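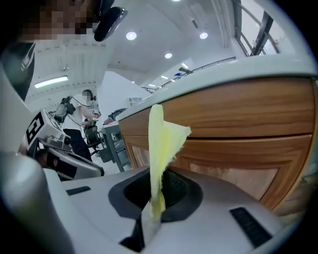
8 septembre. Atelier textile, suite des essais sur chiffons d'entretien.

Repris la série interrompue vendredi. Lot Kanimport, référence interne 848, coton gratté, teinte jaune pâle. Deux pièces prélevées par Pramila Lodhi dans le haut du ballot, une troisième au fond, pour comparer. Pas de différence au toucher.

Bords : le lot s'effiloche vite. Coupe droite sans ourlet, fils de trame qui partent dès qu'on tire en biais. Sur les pièces Gesska de mai, coupe crantée, on n'avait presque rien après 3 lavages. À noter dans la fiche fournisseur.

Froissage : pièce tordue à la base, relâchée, posée à plat sur le plan de travail. Les plis restent marqués au centre, les coins se rouvrent seuls. Repassage inutile pour l'usage prévu (essuyage des plans et façades de meubles).

Essuyage sur façade bois vernie : passage dans le sens du fil, puis en travers. En travers, peluches retenues dans l'angle du cadre mouluré. Tarun Srivastava propose de couper l'essai en deux, panneau plan d'un côté, moulures de l'autre. D'accord, à faire au prochain passage.

Plan blanc : pas de transfert de couleur à sec. Humide, à refaire, j'ai utilisé l'eau du bidon sans vérifier s'il restait du détergent dedans.

Masse : 3,146 kg pour le ballot ouvert, emballage retiré. Balance tarée avant pesée. Le bon de livraison ne donne que la masse brute, donc pas de recoupement possible. Ramesh Pathak demande le détail à Kanimport.

Reste à faire :
essai humide, eau claire
ourlet surjeté sur 2 pièces, voir avec Harish Grewal pour la machine
ranger les chutes Gesska, bac du bas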